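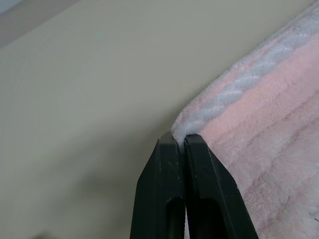

Aisling Scanlon

Speaker notes: Fleece blankets, from corner to shelf
30 minutes, questions included

Opening
Say hello, thank Aidan Gilmartin for setting up the room. Ask who has a fleece throw at home. Wait for hands.
I run the linen room at Sidari. We put 3,325 blankets through last year, and 2,427 of those were fleece. Most of what I know comes from those.

Corners and trim
Point to the corner on the first slide. Pink fleece, white fluffy trim. The trim is twisted along the edge, and the corner is where people grab it.
Picking up by the trim is fine for a second or two. Don't carry a whole blanket that way. The stitching at our corners goes long before the fleece does.
Check corners before washing. If a stitch is open, close it first. Two minutes with a needle.
Pass the sample around here. Ask people to feel the trim and then the body, and say which one they would expect to dry last.

Washing
Cold water, gentle cycle, small load. No fabric softener. We tried it at the Lorkis building and the pile went flat and greasy.
Towels go in a separate load. Lint does not come out of fleece easily.
Mention the mesh bags if there is time.

Twisting
Next slide. One end held at each side, pulled tight across the table, with the cloth turned on itself. Leave it up for a moment so people at the back can see the ribs.
Ask what a twist like that does to the edges. Take two answers.
My view: a light twist is okay on plain cloth. For anything with a fluffy trim, press it between towels and leave the twist out. Aidan disagrees with me on this, so let him have his say.

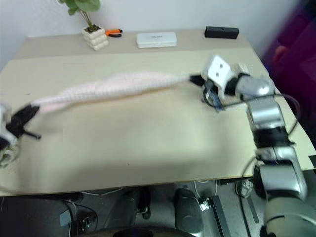

Folding and storing
Shake it out first. Lay it flat on a clear stretch of table and smooth from the middle outward.
Halves, then thirds. Trim to the inside.
At Shao they roll everything. It saves shelf space but the roll is hard to label. Show both if the table is big enough.
Top shelf for spares, waist height for the ones in use.

Questions
Likely ones: ironing (no), dryer (low), pet hair (rubber glove, before the wash).
Handouts are on the chair by the door. Collect the sample blanket before people leave.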